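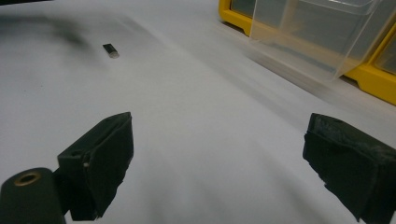

Signing the Long Route: Wayfinding and Rider Information on the Zistano Cycle Route
Speaker notes, afternoon session

Opening

Good afternoon, and thank you to the organizers for the invitation. I am speaking on behalf of the Zistano Cycle Route Association, which maintains the route in partnership with the municipalities along it. I will speak for most of the session and leave 15 minutes at the end for discussion. The notes will be posted with the conference papers, including the parts I skip.

The route is 754 kilometres long, from the ferry landing at Clorkuditz to the rail station at Skoden. A little over half of it runs on quiet rural roads. The remainder is former railway grade, canal path and, in the centre of the larger towns, painted lane. It can be ridden in either direction, and for a long time we behaved as though it could not.

(Pause. Ask how many in the room have ridden a signed route against its published direction.)

Background

When the route opened, signing was the responsibility of each municipality. The association supplied a symbol and a colour, and the municipalities supplied posts, panels and labour. Several did the work very well. Others placed a sign at the boundary coming in and another at the boundary going out, and considered the matter closed.

The result was a route that riders could follow with a map and could not follow without one. Correspondence received at our office over the first few seasons bears this out. Riders wrote to us about missed turns far more often than about surface, traffic or accommodation. The same junctions appeared again and again. The turn off the grade at Mac Carthaigh, where the route leaves the old railway and crosses the highway to reach the river road, accounted for so many letters that we kept a separate folder for it.

I would ask those of you who manage routes to look at your own correspondence in this way before commissioning any survey. Sort it by location first and by topic second.

What we changed

The association adopted a signing standard, which member municipalities accept as a condition of receiving the annual maintenance grant. The full text is available on request. The main provisions are as follows.

Every decision point carries an advance sign, a turn sign and a confirmation sign. The confirmation sign stands no more than 100 metres past the turn, where a rider who has gone wrong can still turn back without much annoyance.

Every decision point is signed for both directions of travel. A sign is not treated as installed until its counterpart for the opposite direction is also in the ground.

Distances are given to the next place where water and food can be obtained, in addition to the next town. These are frequently different places. In the northern section a rider may pass through a named community that has had no shop for many years, and it is unkind to let the name on a sign suggest otherwise.

Town names are written in full. Abbreviations had been introduced by one fabricator to fit a narrower panel, and visitors from outside the region could not match them to the map.

(If time is short, go directly to Inspection.)

A word on panel height. We began with the height used for pedestrian signs. A rider on a loaded touring bicycle, heading into wind, is looking at the road a short distance ahead and has little reason to raise the head. We lowered the panels on the open sections and left them as they were in the towns, where parked vehicles would have hidden them.

Inspection

Each section is ridden twice a year, in April and again in September, once in each direction. The inspection is done by bicycle. We tried it by car for one season and the reports came back almost entirely clean, because the inspectors were seeing the signs from the wrong side of the windshield and at the wrong speed.

The inspector carries a sheet with one line for every sign on the section. The route has almost 1000 signs at present, so the full set of sheets makes a substantial binder. For each sign the inspector notes whether it is present, legible, correctly oriented and clear of vegetation. There is a space for remarks, and the remarks have proved the most useful part of the exercise. Entries such as "correct, but everyone ahead of me went straight on" tell us something the check boxes cannot.

Rotated signs are our most common fault. Wind, snow clearance and mischief all contribute. Since moving to a square post sleeve we have seen far fewer of them.
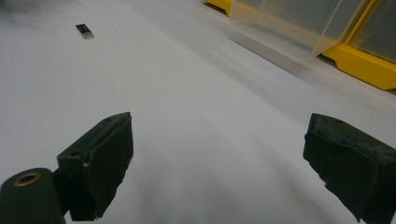

One municipality wrote to us after the draft standard was circulated that it did not object to the signs, only to the timetable, and that an April inspection was of little value in a district where the shoulders were still under snow and half the posts were leaning until the ground thawed. It asked whether the spring ride could be put off until the municipality's own road crew had been through.

The point was well taken. The standard now allows the northern sections to hold their spring inspection in May, provided that a notice is placed on the route website telling early riders that the signs have not yet been checked. The notice is plain and short. We would encourage others to publish this kind of information. Riders planning an early trip are generally experienced, and they can make their own arrangements if they are told.

Printed and online information

I will be brief here, as the next speaker is covering mapping.

Our printed map is revised every second year. The online version is revised whenever a closure is reported. For some time the two used different section numbers, for reasons that belong to an earlier printing contract, and we received calls from riders who were standing at one end of a section and reading about the other. The numbering is now the same in both. It runs from Clorkuditz to Skoden, and the signs carry the section number in the lower corner of the panel.

Detours deserve separate mention. A closure on the grade near Mac Carthaigh two seasons ago was signed for motor traffic by the highway contractor, and cyclists who followed those signs were taken onto the highway shoulder for the better part of an afternoon. We now ask to be consulted on any closure affecting the route, and we keep a small stock of temporary signs at each end of it. The agreement covering this is a single page. Copies are on the table by the door.

Costs

I am often asked for a cost per kilometre. I hesitate to give one. Post installation in rock costs several times what it costs in soil, and some of our municipalities did the work with their own crews at no charge to us. The breakdown by section is in the annual report.

What I can say is that replacement has been a larger part of the budget than we planned for, and that we should have ordered spare panels with the first run.

Matters still open

Signing through the centre of Skoden remains unsatisfactory. The last stretch to the station passes through a redevelopment area where the street layout changes each season, and our signs there are temporary ones.

We have had requests for signs in additional languages. The board will consider these over the winter, together with a proposal to rely more heavily on symbols.

(Discussion. Repeat each question into the microphone for the recording. Requests for the inspection sheet should go to the association's office, which can supply it in an editable format.)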